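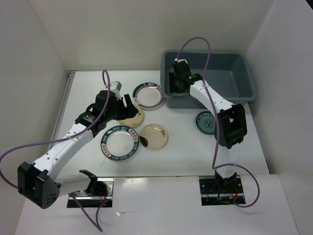
Slide 1. Two arms, five dishes, one gray bin.

Speaker notes: "Clearing the table, 802 times"
Vitória Brandão, Kodance

We use cookies to remember your settings. Accept | Manage

Leave the slide up while people sit down. Say hi. Thank Pudenstead for the room.

Start with the dishes, because everyone looks at the dishes. The task is easy to say: get the plates off the table and into the bin. My nephew could do it at four. To teach two arms to do it, we needed examples, lots of them, and for us an example is one full run driven by a person, start to finish, with the camera view and every joint position saved together.

Point at the left gripper, over the little cream dish. Ask the room: would you grab the near edge or the far edge? Wait for hands. People always split, and I love this moment! Our drivers split too. Marianna Stępień went for the near edge nearly every time and I went for the far one, and when we trained on both of us mixed together, the first model aimed for the middle and pushed the dish across the table. (Play the clip if the sound works. The scrape is great.)

What we did about it:
- agreed on one grab per dish shape and wrote it on a card
- threw out 37 runs that broke the rule
- kept the runs where somebody missed and tried again

Slow down on that last one. A miss followed by a good second try is gold. The model has to see what "oops" looks like and how you get out of it. We were deleting those in the first month, and I still think about it.

Next point, the plates. Mention the teal rims, the beige one, the one with the ring of dots. We wanted different colors and patterns on the table at once so the model couldn't learn "go to the white thing." White plate on a white table is also just plain hard, and I'm so glad we kept it in.

Right arm: reaching into the bin. Talk about turn-taking here. Two arms, one bin, and if both show up together you get a traffic jam. We had drivers say "mine" out loud before going in. Very low tech — it worked.

Numbers, quickly. 802 runs kept. Layout changed every 40 runs. 3 drivers. Don't read the table on slide 6, just say the second batch taught us more than the first did.

If there's time: cable story. Skip the Radulović comparison unless somebody asks.

Finish by inviting people up to drive. Sign-up sheet is by the door, five minutes each, be gentle with the elbows.

Shared 37 times | 3 comments

plateau_pete
Did the card help new drivers, or only the ones who wrote it?

Vitória Brandão
New ones most of all! They got steady in an afternoon.

mossgreen
Please post the cable story.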